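### 4.2 Comparison of the controllers in simulation

Before the tests on the real arm, we compared the two controllers in simulation. Both of them drive the same white arm with the same two-finger gripper, so the difference in the results should come only from the control method. The first one is the position controller delivered with the Storkham package. The second one is our own version of the Marino controller, in which the closing speed of the fingers is reduced near the contact.

Every controller made 100 grasp attempts for each of four table layouts. In all layouts the blocks are colored and of different sizes, and the target is always one of the small cubes. The start position of the arm was the same for both controllers. An attempt was counted as successful when the cube was lifted and stayed between the fingers for 5 s. If the gripper pushed a neighboring block more than 4 mm, we recorded this separately as a disturbance, also when the grasp itself was good.

The most difficult case for both controllers was the approach with open fingers between large blocks (Figure 3). Here the free space is small, and a little error in the wrist angle already brings one finger against a block. 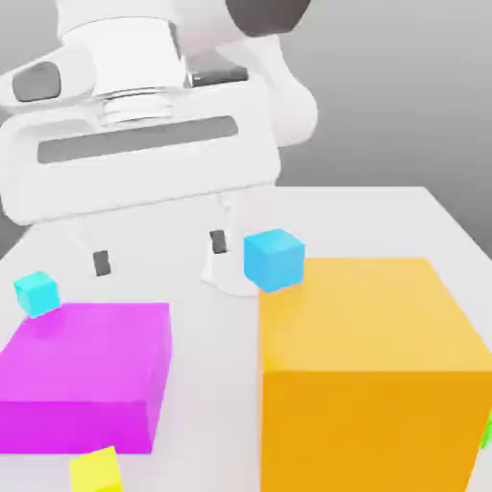
**Figure 3.** Simulated arm with the gripper open and close to the table, between the magenta and the orange block.

With the Storkham controller, the disturbances happened mostly in the last part of the descent. The Marino version descends more slowly and needs more time for each attempt, but it disturbed the neighbors less often in all layouts. We did not tune the friction values of the blocks, and for this reason we do not compare the holding force in this section. It is measured on the real gripper in Section 5.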